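Reviewed 2019-11-29 by Joana Mendes. Unit supplied on loan by Donati; returned after the test.

# Savari two-finger gripper, food handling kit

The Savari is an electric parallel gripper with a wrist camera mount, a printed rule card and a short manual. Donati sells it to small packing lines that handle wrapped food. I tested it for five weeks on a shared bench and paid as much attention to the paperwork as to the hardware. A gripper of this class is only as safe as the rules it is run under, and few suppliers write those rules down.

## The rule card

The card has 5 rules:

1. Set force by product, and record the setting before the first pick.
2. Handle wrapped goods only. Bare food requires a different finger set and a separate cleaning plan.
3. Approach from straight above unless a side approach has been signed off.
4. Open fully before retracting.
5. Stop after two failed picks on the same item and call the operator.

Rule 5 is the best thing in the kit. Many cells are set to retry without limit, and a soft item that has been squeezed four times is waste. Debora Bortolotti, who ran most of the shifts with me, moved the limit down to one for anything with bread in it. I would keep it there.

Rule 3 is too strict for deep containers. A straight approach puts the wrist close to the rim on both sides, and the manual gives no minimum clearance. We settled on 41 mm between the gripper body and the rim and wrote it on the card by hand. Donati should print a figure.

## Force and repeatability

The force setting runs in steps. The lowest usable step held a wrapped sandwich without marking the bread. The next one up left a dent in soft white loaves. We logged 1000 picks at the low step and had 107 stops under Rule 5, most of them in the first week, before we corrected the approach height. Film is the main source of trouble: loose folds catch under a fingertip and shift the item as the fingers close. Aim for the flat of the package and keep clear of the gathered end.

## Containers

The manual assumes flat plastic trays. Woven baskets are common at the customer end, so we ran both. A basket has a curved floor, and an item can settle at a different angle each time. Teach at least three pick poses per basket. Woven containers also need their own line in the cleaning log – the card does not mention them.

## Documentation

The manual is clear on wiring and emergency stops. It is weak on records. There is no template for force settings, finger inspection or stop events, and Rule 1 cannot be followed without one. Graziella Bianchini adapted the sheet from our older Wostari unit, and it fit with two extra columns: container type and film type.

## Verdict

Recommended for wrapped goods at low force, with the retry limit set to one and a rim clearance added to the card. Not recommended for sites that have no one assigned to keep the log. The finger check at shift start should include the mounting holes, and the camera view should be looked at before the first pick, with both fingertips visible and the item between them.

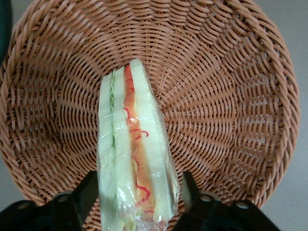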